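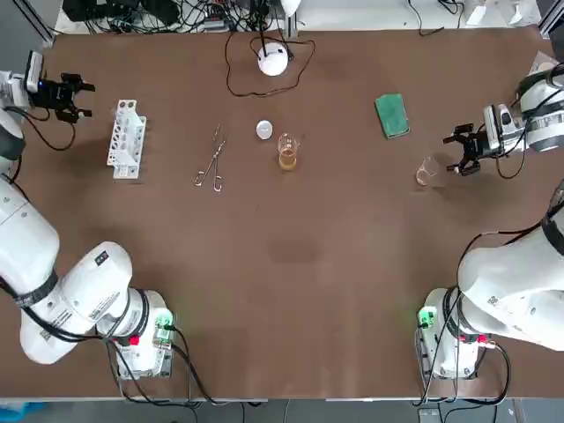
The rack and the beaker on my brown table.

I bought the Triltus starter set in March, because I wanted to do small chemistry at home with my daughter and I did not want to pay for real laboratory supplies. After 9 months of use I think I can give a fair opinion.

The test tube rack is the best piece. It is white plastic, very light, and it does not slide when you take a tube out with one hand. I washed it many times and the holes kept their shape. My only complaint is that narrow tubes lean a little. The tubes from Truleo, which I bought separately, fit better than the ones from the set.

The beaker is small and this was a surprise for me, as on the shop page it looks bigger. For one portion of colored water or tea it is enough. The glass is clear and the pouring lip works well – I spill less than with my old Broltel one. I would like a second, larger beaker in the box.

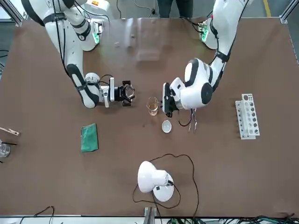

The tweezers are metal with thin tips, and they pick up even a single crystal of salt. Please be careful with children, the tips are sharp. The little round dish I use more than I expected, mostly for drying crystals and for keeping small things together. It is shallow, so do not carry it when it is full.

The green sponge pad is not from the set, I added it myself. I recommend to have one near, for drops on the table.

The instruction booklet is the weak part. The print is tiny and two experiments need a scale, which you must buy extra. Also the box is thin cardboard and mine opened at the corner after a few weeks.

For beginners I would still choose this set. If you already own good glass, buy only the rack, it is sold alone too.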